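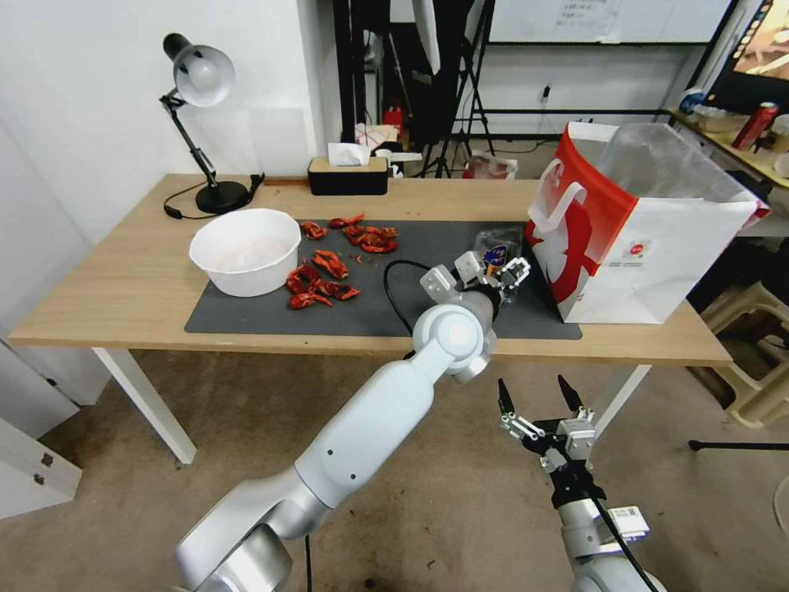
Zekden Table-Clearing Policy, research release

We're so pleased to finally share this one! Zekden is a learned control policy for two-arm setups, trained on the sort of mess people leave after a good meal (shells, bowls, little packets, bags that won't stay open). Kamol Sangkhawat's group at Rojanasak taught it from 2,207 demonstrations, then let it practice on 498 more that it picked out for itself, wherever it felt least sure of the next grasp.

Included: weights, training code, 200 test layouts
License: research use
Contact: Fullholm, Dudville office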